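Student Project Report: Evaluation of the Drollilen Hand-Held Gripper Kit
Submitted January 1, 2026

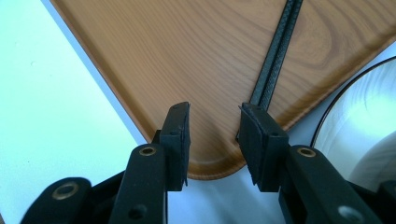
The aim of this project was to decide whether the Drollilen kit is a good choice for a teaching lab that wants students to record their own grasping demonstrations. The kit is sold by Patmont as a box of parts. The buyer puts together a two-finger gripper with a handle and a camera mount, and uses it to pick up and move things on a table while the camera records. The recordings can then be used to train a robot arm with a matching gripper. Our lab does not own such an arm, so this report covers the hand-held part of the product and the software that comes with it. It does not cover training.

1. Background

The course already has a set of older grippers that are driven by a trigger and a cable. They work, but the cables stretch during the term and the jaws stop closing evenly. In May the lab asked for a comparison between repairing those and buying a kit. Two kits were on the list, the Drollilen from Patmont and the Rasta. The Rasta was dropped early, as it is sold only with its own arm and the price was well above the limit of $500 per station. The Drollilen came in under that limit with the camera mount included and the camera bought separately.

2. What the kit includes

The fingers and linkage arms are black plastic and come finished, with the brass-colored bushings already pressed in. The jaw pads screw on at the ends of the fingers and have a layer of rubber on the gripping side. There is also a handle in two halves, a trigger with a return spring, a bag of pins and screws, a camera mount, and a hex key. Rubber for replacement facings is included as a flat sheet that has to be cut to size.

The printed manual covers assembly only. Calibration and recording are described on a web page, and the page had been updated since the manual was printed. Two part names differ between them. The piece the manual calls the "idler" is called the "follower link" on the page, which cost us most of an afternoon.

3. Assembly

Assembly took longer than the manual says. It gives 90 minutes and our first build took two lab sessions. A second build by the same group fit inside one session. The delays came from three places.

The pins fit tightly in the bushings. The manual says to push them in by hand. We could do that on one side and needed a small vise on the other. The vise should have soft jaws or a cloth in it, as the plastic marks easily.

Some of the holes in the arms have bushings and some do not. The ones without are for mounting options that our version of the kit does not use. The drawing in step 9 does not show the difference, and we put a pin through an open hole on the first try. The gripper still moved, but with play in the linkage, and it had to come apart again.

The pads can be screwed on with the wrong face inward. They look nearly the same from the back. A mark on the part would fix this.

After assembly the two fingers should meet along the full face of the pads. Ours touched at the tips first and left a thin gap farther down. Loosening the pad screws, closing the gripper on a flat ruler, and tightening the screws again brought the faces into line.

4. Test tasks

We used objects that were already in the lab or that group members brought from home. A wood-grain tray served as the work surface for the small parts, set on a white tabletop. The tasks were:

Pick up a strip of black rubber and lay it down straight.
Move a small box from the tray to the table.
Stand a marker upright in a cup.
Fold a cloth once.
Turn over a flat card.

Each group member did every task with the Drollilen and then with one of the old cable grippers. We switched the order halfway through the project so that practice would not favor one tool. We judged each attempt as clean, completed with a correction, or failed, and wrote a short note for any attempt that was not clean.

5. Results by task

Rubber strip. This was the task where the kit did best. The facings hold rubber firmly, and the strip could be lifted by one end and lowered without slipping. Letting go was harder. The strip tended to cling to one pad, and the user had to open the jaws wide and tip the tool a little. Dusting the strip with talc helped, but it left powder on the pads and we stopped doing it.

Box. No real difference between the two tools. Both did it cleanly once the user had practiced.

Marker in cup. The Drollilen was better here. The pads stay close to parallel as they close, so the marker did not rotate in the grip. With the cable gripper it often swung toward the user.

Cloth. Both tools were poor at this. The pads are thick at the front edge and do not slide under fabric. A thinner pad is sold as an add-on, which we did not buy.

Card. Most attempts failed when the card was flat on the tabletop. On the tray, the raised rim gave something to push the card against, and it could then be tipped up and pinched. We counted this as a fair method, as a robot arm could do the same.

6. Recording and software

The recording program is called Pop. It shows the camera view, starts and stops a recording, and saves each attempt as its own file. It ran on both lab computers without trouble. The view looks down past the fingers, so the pads and the bushings on the arms are easy to make out and the user can check the grip on the screen.

Lighting made more difference than we expected. Under the bright bench lamps the table took on a slightly blue cast. The software has a white balance setting, but it goes back to automatic each time the program is restarted. We taped a reminder to the monitor. Shiny objects near the work area also caused problems with the automatic exposure, and we moved them out of the way for the graded attempts.

Pop estimates how far the jaws are open from the video. For that it needs to see both fingers at all times. When a large object hides one of them the estimate jumps. The program marks those parts of the recording in red, and they can be trimmed by hand. Trimming is slow. There is no way to trim several files together, and undo only goes back one step.

7. Wear

The supplier states that the rubber facings last for 4,000 closings. We did not test to that number and cannot confirm it. At the end of the project the facings had some polish at the lower edge and were still gripping well. The trigger spring was replaced once. It had not broken, but it had come off its post and bent when someone closed the handle over it. A spare was in the bag.

The screws in the pads worked loose during use. We checked them at the start of each session, and after the second session we put thread locker on them. The manual does not mention it.

8. Cost

One station with the kit and a camera stays below the $500 limit. The replacement rubber is cheap and can be cut with a craft knife. The thin pads are priced separately and would push a station over the limit if bought for every kit. One set shared among the stations would be enough for the cloth exercise.

Repairing the old grippers would cost less in the first year. The cables would need replacing again the next year, and the jaws would still not close in parallel.

9. Recommendation

We recommend buying the Drollilen kit for the teaching lab, with these conditions:

The kits should be assembled before the term begins, or assembly should be a graded exercise with two full sessions set aside.

A corrected drawing for step 9 should be handed out with the manual.

Thread locker and a vise with soft jaws should be kept at the assembly bench.

The cloth task should be left out unless a set of thin pads is bought.

We would not recommend the kit to a group that needs accurate jaw width data. The estimate from Pop was good enough to tell open from closed and to show when a grasp began, but we had no means of checking it against a true measurement while the tool was moving. A later group could do this with a set of gauge blocks and a fixed stand. The recordings, our score sheets, and the marked-up copy of the manual are in the project folder on the lab drive.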